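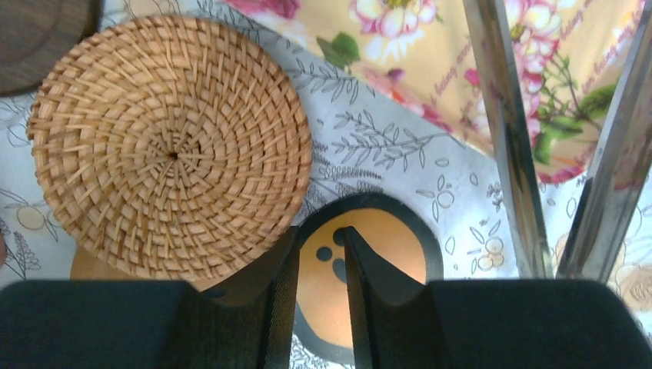 Woven rattan coaster on a printed tablecloth

Folding a menu card on heavy stock without cracking
Posted in Print Finishing, May 16, 2022

Theda Lindemann
Our association is preparing a printed menu and programme for its annual dinner in June. The design is a single sheet, folded once to A5, with a solid dark green panel running across the spine. The first proofs from Panivari were supplied on 350 gsm silk board, and the green ink has cracked along the fold on every copy, leaving a white line. The printer has advised that this is normal for the weight of the board. I should be grateful to know whether that advice is correct, and whether the fault can be avoided without altering the design. We require 220 copies and the text has already been approved.

Durkska
The advice is partly correct. Board of that weight will nearly always crack if it is folded without first being creased. Please ask the printer to confirm the following:
Whether the sheets were creased or merely scored. A crease presses a channel into the board, whereas a light score may cut the surface and make the fault worse.
Whether the fold runs with the grain. On a short digital run the sheets are often laid out to save paper, and the fold then falls across the grain.
Whether the sheets are laminated. A matt laminate applied before creasing holds the ink in place and will normally cure the problem on a solid colour.
If the budget does not allow for lamination, a reduction to 250 gsm would be sensible. The card will still stand on a table. It should also be noted that the raised side of the crease belongs on the inside of the fold. I have seen this done the wrong way round by experienced firms.

Breta
We had the same trouble with an order of service and changed to an uncoated board. Colours came out duller.

Fakir
I would endorse the reply from Durkska, with one addition. A request for a folded and finished proof should be made in writing before the full run is released. A flat proof shows the colour only. Please allow 14 days if the work has to be laminated.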